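Print this article | E-mail to a friend

The Long Grey Afternoon
In defence of being bored, by someone who is bad at it

The waiting room at Stetside station has a clock, a bench and a poster about a bus that no longer runs. I spent 100 minutes in it last September, my train having been cancelled and my phone having died somewhere outside Wasta. I had no book. I had a receipt for a cheese sandwich, which I read closely, and then I read the back of it, which was blank.

By the end of the first quarter of an hour I was in a bad way. I had stood up, sat down, looked at the bus poster and formed a view on its typeface. I had tried to remember the names of everyone in my class when I was eight. After that there was nothing left to do but be bored, a thing I had not properly done since school, when it was more or less provided free.

I had forgotten how physical it is. Boredom starts in the knees. It moves up to the shoulders, where it turns into sighing, and finally reaches the eyes, which begin to slide off things. A wall stops being a wall and becomes simply more of the same.
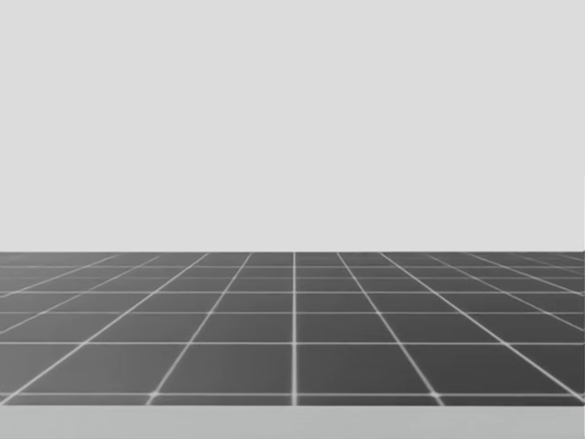 Flat grey above, dark tiles below: the mind at about ten to three.

We used to be rather good at this. My grandmother could sit in a parked car for an entire afternoon while my grandfather looked at drains. She did not knit. She did not have the radio on, for fear of the battery. When we asked what she had been doing she said "sitting", in the tone of someone reporting a decent day's work. Children were expected to be bored on all Sundays and most of August, and any child who mentioned it was offered the chance to clean something.

Now we have got rid of it, or nearly. I can wait for a kettle and read the opinions of strangers about kettles. In the queue at the Ledesma bakery, where I go for the custard buns and the disapproval, I recently watched a whole line of people shuffle forward with their heads down like monks. The queue was moving quite fast. It made no difference. I only noticed because my own battery was at 4 per cent and I was saving it for the bus.

There is, naturally, an industry ready to sell us the stuff back. Bitside, an app I was talked into by a colleague, charges a monthly fee to lock you out of your own telephone. You choose how long you would like to be left alone with yourself, and it shows you a soft circle that gets slowly bigger. I chose 15 minutes. I spent most of them looking at the circle, wondering if it was bigger yet, and the rest working out how to cancel. Cancelling took two e-mails and a form.

What the circle people have missed is that boredom has to be slightly against your will. Once you have booked it, it's a hobby. You have to be stuck: at a christening, in a lay-by, behind a man at the post office who is sending one parcel to each of his enemies. There has to be a moment when you check your pockets and find that you really have got nothing. It is also no good if the room is pretty. A view of the sea is cheating. Scented candles are cheating. The dentist's in Wasta, which used to have the best dull ceiling in the district, has put up a picture of a waterfall, and I have gone off my teeth entirely.

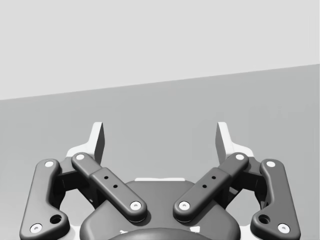 A clear surface, a pair of white fingertips and nothing much to pick up.

People who approve of boredom always say that it makes you creative, and I would like to be able to report that I left Stetside with a novel. I left with a stiff neck. I did, though, remember the name of a boy who had once swapped me a working torch for a dead one, and I had a fairly good idea about where to put the bookcase. Later that week I moved it. It looks worse there — far too close to the door — but the idea was mine from start to finish, and I was pleased to have had it.

I also had a thought about my grandmother, which was that she may have been perfectly happy in that car. It had never crossed my mind. I was always on the back seat, kicking hers.

I have since tried leaving the phone at home when I go for the buns. I manage it perhaps one trip in four. On the others I get as far as the gate, pat my coat, and go back in for it, telling myself that somebody might ring. The last person to ring was Bitside, asking if I would care to rejoin at a reduced rate.

Filed under: Life & Manners > Idle Thoughts

Print this article | E-mail to a friend

Reader comments (4)

baffled_of_the_branch_line
The poster is still there. So is the bench, though it has lost a slat.

Marrowfat
My mother's version was "only boring people get bored". I have been both for sixty years and it's done me no harm.

tworingsandhangup
Try the tyre place on the ring road. No magazines, no window, a radio in another room you can't quite hear. Bliss.

Marrowfat
Should have said, the waterfall at the dentist's lights up now.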